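Conference room booking panel shows wrong day's meetings – troubleshooting log

3 min read

Small meeting room, Trumport office. Dark gray table, lamp with the white shade, dried plant in the white pot.

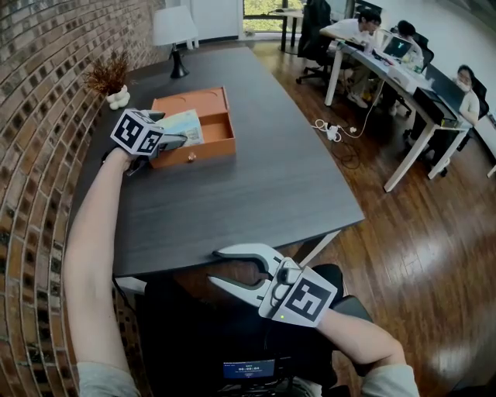
Problem as reported

Panel outside the door shows bookings from the day before. Room looks free when it's booked, booked when it's free. Two groups walked in on each other this morning. Started in April, came and went, now it's every day.

Panel is a Trelley wall unit. Bookings come from Grosa (the calendar we moved to last year). Other rooms on the floor have the same panel and are fine.

What users already tried before opening the ticket:
- tapping refresh on the panel – spins, same list comes back
- unplugging it and plugging it back in – right for a while, then wrong again
- booking straight on the panel – booking goes through but lands on the wrong day in Grosa. Please stop doing this until the ticket is closed, I have to move them all by hand

8:40 am

Checked clock on the panel. Time is right, date is right. So not the obvious one.

Checked time zone. Also right. Compared with the panel next door, settings page by settings page. Only difference I can see is the firmware, ours is one version behind. Update button is grayed out.

9:15 am

Network. Panel has an address, pings fine, no drops over 1,000 pings. Signal 90 percent. Swapped the cable for power anyway becuase the old one was bent at the plug. No change.

9:50 am

Logged in to the Grosa admin side. Room calendar is correct there. All of today's meetings on today. So the data is good and the panel is pulling it wrong, or pulling an old copy.

Last sync according to Grosa: 11 minutes ago. Last sync according to the panel: yesterday evening. Those two should match. They match on every other room.

10:30 am

Found something. The room is in Grosa twice. One entry is the real one, the other is left over from the move and has the same name with a space on the end. Panel is signed in to the one with the space. That entry gets a copy of the real calendar once a night, from the import job nobody turned off. Explains the day-old list. Doesn't explain why a restart fixes it for a bit.

Did NOT delete the second entry yet. It has 29 repeating meetings hanging off it and I don't know if deleting it sends cancel notices to everybody. Last time that happened with a different room the phones rang all afternoon.

11:05 am

Called Ji support (they resell the panels and do the setup). On hold a long while. They say:
- on restart the panel looks the room up by name, drops the space, and gets the right one
- at the next sign-in refresh it goes back to the saved room ID, which is the wrong one
- fix is to unpair and pair again from the admin page, a restart won't clear the saved ID

Makes sense. Would have been nice in the manual.

Asked about the grayed out update button too. Same cause, they think – firmware goes out by room entry and the old entry isn't in any update group.

11:40 am

Steps done:
1. Exported both room calendars, saved the files to the ticket
2. Turned off the nightly import job for this room only
3. Renamed the old entry so it starts with OLD, hid it from the booking list
4. Unpaired the panel in Trelley admin. Screen went to the setup code
5. Paired to the real entry. Got an error the first time, code had timed out. Second code worked
6. Made a test booking on the panel, showed up in Grosa on the correct day. Made one in Grosa, showed up on the panel. Deleted both

Update button is live now. Ran it. Took longer than it says and the screen goes black in the middle, leave it alone if you're doing this on another one.

1:20 pm

Still right. Sync times match on both sides.

Moved the meetings people had booked on the panel while it was broken. Two of them overlap now, emailed both organizers to sort it out between them. If you booked on the panel this week check your own calendar, I may of missed one.

Still open

- Move the 29 repeating meetings to the real entry. Needs to be done by whoever owns each one, or by me with admin rights after hours. Leaning after hours
- Ask Grosa if deleting a hidden room sends notices. Sent the question, no answer yet
- Search for other room names with a space on the end. Found one already, storage room on the ground floor, no panel on it so low priority
- Paper sign on the door says "ignore screen". Leave it up until tomorrow's list has come through OK, then take it down

Status: waiting, check again tomorrow 8:30 am before the first meeting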